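Home | Teams | Build Log | Checklists | Contact

Reading time: 4 min

Home Visit Checklist, Two-Arm Team, August round

Filled in by Katia Cirillo, safety lead. Items marked OK were checked before the arms were powered. Items marked COMMENT need to be read by the whole team before the next run. The rules we follow are the Vurlow student robotics rules plus our own house list.

1. Floor and approach
Floor level under the base: OK
Cables clear of the base: OK
Appliance steady on its support: COMMENT. The fridge is up on bricks. Push on each top corner by hand before the door task starts, and again after every ten runs.
Door swings fully open without touching an arm at rest: OK

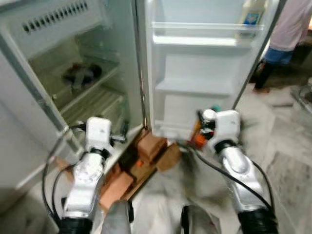

2. Arms and power
Emergency stop tested from both sides: OK
Speed limit set to the beginner profile: OK
Cable slack at full reach: COMMENT. Slack is fine with the arms low. At full height the loop on the Demico arm gets tight, so the clip has to move down one joint. Atanasov has spare clips in the blue toolbox.
Battery charge at start: 58 percent. The rule is to stop at 30 — please write down both numbers, not only the first.
Base weight plates fitted: OK

3. People in the room
Operator and stop-button holder are two different persons: OK
Everyone in the house told when the arms go live: OK
Distance for anyone not on the team: COMMENT. Our list says two big steps back from the reach of the arms. Put tape on the floor next time. We also need shoes on everyone who walks near the base, and younger kids in another room while the arms are powered.

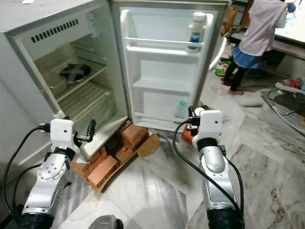
Who is allowed to call a stop?
Anyone in the room can, on the team or not, and the operator stops first and asks why afterward.

4. Grippers
Finger pads seated and tight: OK
Pads wiped before the run: COMMENT. Wipe them again at the halfway break, too.
Grip force set to the Prornberg practice value: OK
Cycle count on the finger pads: 370 since the last change. The team swaps them at 4000, so there is plenty left.

5. Table task
Table does not rock: OK
No glass within reach: OK
Caps closed by hand before each run: OK
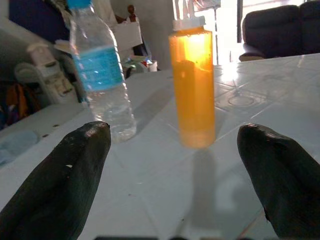 Bottles start well in from the edge of the table, and whoever resets them calls "clear" before stepping back. We skipped the call twice in the morning session. It has to be said out loud every time, even when the operator is looking straight at you.

Towel and dry mat ready for spills: OK
Outlets and power strips kept off the table: OK
Glare check: COMMENT. With strong light from behind, do a slow pass first and keep the speed down until the operator is happy with the view — almost a minute is enough.

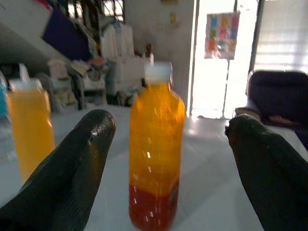 Item 5, table task: bottle between the open gripper fingers.

6. Shutdown
Arms parked low before power off: OK
Battery out and in the bag: OK
Fridge door closed, table wiped: OK

Open items: move cable clip (Atanasov), floor tape (Katia), second copy of this list for the operator. Recheck at 4 p.m. before the next session.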